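Vakis two-finger gripper kit

Milarden part 863, for home-built arms and shared workshops

The Vakis is a parallel gripper for small arms. It comes as a kit: housing, drive screw, two metal fingers, two black pads and a bag of fixings. You supply the motor and the controller. Assembly takes an evening with a hex key set and a small file.

Both fingers run on one screw, so they open and close together and stay centred. Each pad is held by two screws from behind and can be changed without taking the finger off. Spare pads are part 839, sold in pairs.

The kit fits the Bodmont wrist plate directly. For the Hầu arm, order the adapter ring as well and fit it before the cable is routed, as the screws are hard to reach afterwards.

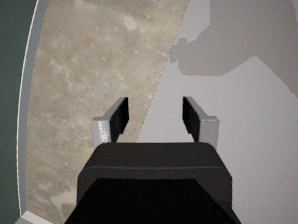

Model files for the gripper are in the download folder. They include the housing, both fingers and simplified shapes for collision checks. Set the finger travel in the model to match your own build before running any moves. The default is 30 mm per side, and a gripper built with the short screw will not reach that.

If you have a wrist camera, mount it behind the housing so that both pads stay in view when open. The bracket has slots for adjustment. Tighten it last and run the camera calibration again if you move it.

What you need
Hex keys, 2 mm and 2.5 mm
Fine flat file
Thread lock, medium
Light grease for the screw

Notes for shared workshops
Keep the printed travel limits with the arm. Grease the screw after every 20 hours of use, and check the pad screws at the same time. Switch the motor supply off before changing pads.

Stock of the long screw version is due back in November. The short screw version ships now.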